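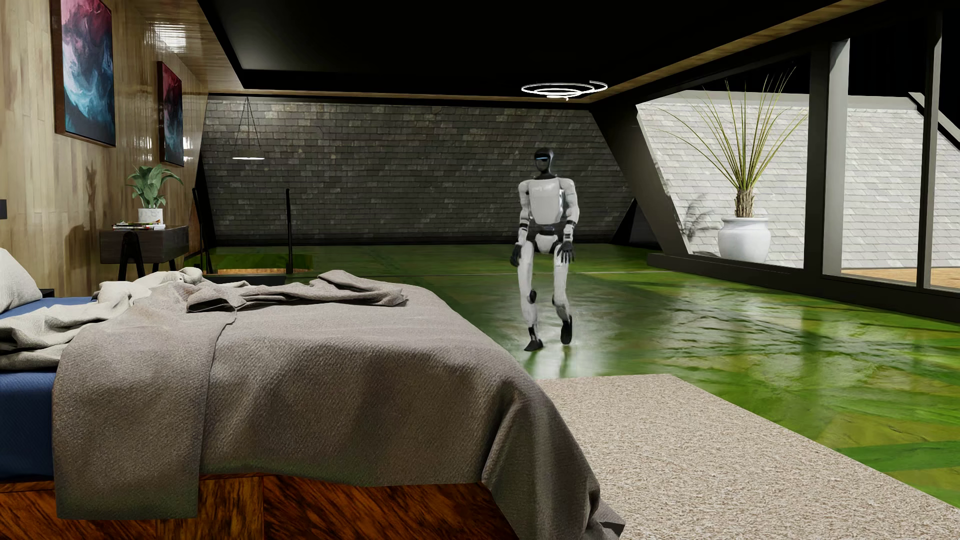

Figure 1. Bedroom set in the simulator, humanoid walking past the foot of an unmade bed.

Week 6 – Collecting examples in simulation
Notes by Assunta Messina, revised August 15, 2024

The bed-making task uses the Vetska bedroom. One example is one full try, from the start pose until the operator presses stop. Failed tries are kept and labelled as failures. Please don't delete them.

Before each try, change at least one of these:
- how the bedspread lies on the mattress
- where the robot starts
- the colour of the floor or the rug
- the lights

Cloth is the hard part. A bedspread can bunch up or hang over the side in a great many ways, and a learner that has only met one of them will do poorly on the rest. Shiny floors also matter, as reflections can be mistaken for objects.

Each pair records 70 tries. Last year's class set came to over 3000, but too many began from the same spot beside the nightstand – check your start poses before you upload.

Labels go in the shared sheet: start pose, cloth state, result, and your initials. If you and your partner disagree on the result, write "unsure" and move on. Lucrezia Ruggiero will go through the unsure ones in the September lab.

Reading for next week: chapter 9, up to the section on grasping.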